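Última actualización: abril

Evaluación de material textil: mantel blanco liso Travholm, formato grande

El Servicio de Equipamiento de la Residencia Trujillo ha sometido a examen el mantel blanco liso de la firma Travholm, propuesto para sustituir la dotación actual del comedor principal y de las dos salas de reuniones. El presente informe recoge las conclusiones del periodo de uso y se dirige a los responsables de comedor, lencería y compras de los centros adheridos.

El modelo evaluado se suministra sin estampado, sin cenefa y sin distintivo visible por el derecho. El proveedor lo ofrece en una única calidad y en tres medidas. Para esta evaluación se adquirieron 38 unidades de la medida mayor, que es la que corresponde a las mesas de madera del comedor. El precio no se valora aquí, dado que depende del acuerdo marco vigente en cada centro.

Presentación y primer lavado

Las piezas llegaron plegadas en ocho, con una faja de papel y sin bolsa individual. El apresto de fábrica es notable: el tejido sale del embalaje rígido, con las líneas de plegado muy marcadas, y no conviene ponerlo en servicio sin un lavado previo. Tras el primer ciclo, el mantel gana caída y pierde buena parte de esa rigidez. El encogimiento fue leve en el largo y prácticamente inapreciable en el ancho, dentro de lo indicado en la ficha del fabricante.

El dobladillo es estrecho y está bien rematado en las esquinas. En dos unidades se observó un hilo suelto al inicio de la costura, defecto que se corrigió en lencería sin necesidad de devolución. Se recomienda, no obstante, revisar cada partida en el momento de la recepción y anotar las incidencias en la hoja de entrada.

Comportamiento sobre la mesa

El acabado mate constituye, a juicio de este Servicio, la principal virtud del producto. Bajo la iluminación del comedor el blanco resulta uniforme y sobrio, y no presenta el brillo general de las mezclas sintéticas empleadas con anterioridad. La contrapartida es que las arrugas se perciben con facilidad: en un tejido liso y sin dibujo, cualquier pliegue proyecta su sombra y queda a la vista del comensal.

El punto que más atención exige es el agarre. Cuando la tela se levanta pellizcándola por una zona central, toda la superficie converge hacia ese punto y se forman pliegues radiales, blandos y amplios en unas partes y más finos y marcados en otras.
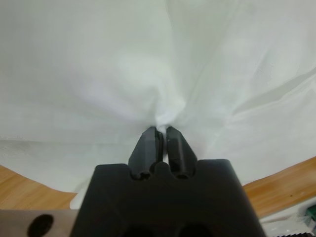

Jade Sawatzky hizo llegar por escrito una objeción al procedimiento de retirada previsto en el borrador de este informe: en su opinión, recoger el mantel por el centro resulta cómodo para llevarlo al carro, pero obliga después a buscar las cuatro esquinas, y con la medida grande ese tiempo se nota. Proponía que la retirada se hiciera siempre por los bordes, llevando primero los dos lados cortos hacia el medio, y que el agarre central quedara reservado a las piezas destinadas directamente al lavado.

El Servicio ha estimado la observación y la incorpora a las pautas que figuran más adelante. Se comprobó que un mantel limpio recogido por los bordes conserva mejor el planchado y puede volver a extenderse sin repaso, siempre que no haya permanecido amontonado.

En cuanto a la caída, el mantel desciende por los costados con una curva suave y se asienta sin levantarse. Sobre madera sin muletón tiende a deslizarse si se tira de un extremo, por lo que se aconseja colocar una base antideslizante en las mesas de paso. Con la base de la firma Plisen, ya disponible en los almacenes del centro, el desplazamiento dejó de producirse en el uso ordinario.

Lavado, planchado y almacenamiento

Durante el periodo de evaluación se completaron 41 ciclos de lavado. El blanco se mantuvo estable hasta el final, con un ligero tono grisáceo en las unidades que se lavaron junto con paños de cocina – circunstancia atribuible a la mezcla de cargas y ajena al tejido. Las manchas de aceite y de café desaparecieron con el programa habitual. Las de vino requirieron tratamiento previo, y en una de las piezas quedó un cerco tenue que aconsejó destinarla a usos auxiliares.

El planchado es el aspecto menos favorable. En calandra, con la tela todavía algo húmeda, el resultado es correcto y se obtiene en una sola pasada. Con plancha manual, en cambio, la medida grande exige dos personas y un tiempo que no siempre está disponible en los centros pequeños. Los mantos de la serie Hetard, en uso hasta la fecha, se planchaban con menor esfuerzo, aunque su aspecto una vez colocados era claramente inferior.

Para el almacenamiento se probó tanto el plegado como el enrollado en tubo. El segundo sistema evita las líneas marcadas, pero ocupa un espacio del que la lencería no dispone. Se optó por un plegado en seis, con alternancia de las líneas en cada lavado.

Pautas de uso

– Lavar todas las unidades antes de la primera puesta en servicio.
– Extender desde el centro de la mesa hacia los extremos, alisando con la palma abierta.
– Retirar los manteles limpios por los bordes, comenzando por los lados cortos.
– Reservar el agarre por el centro para las piezas que pasen directamente a lavandería.
– No mezclar con paños de cocina ni con prendas de color.

Valoración

El mantel Travholm se considera apto para comedores institucionales que dispongan de calandra o de servicio externo de lavandería. Su presencia es sobria, el tejido resiste bien el lavado frecuente y la confección es cuidada, con las salvedades señaladas respecto a los hilos sueltos. En los centros que planchen a mano se sugiere valorar la medida intermedia, más manejable, o limitar la grande a los actos que la requieran.

La puntuación asignada es de cuatro sobre cinco. El Servicio ha autorizado la incorporación del modelo al catálogo común, con la referencia interna 171. Las solicitudes de reposición se tramitarán por el cauce ordinario, indicando la medida y el destino de las piezas.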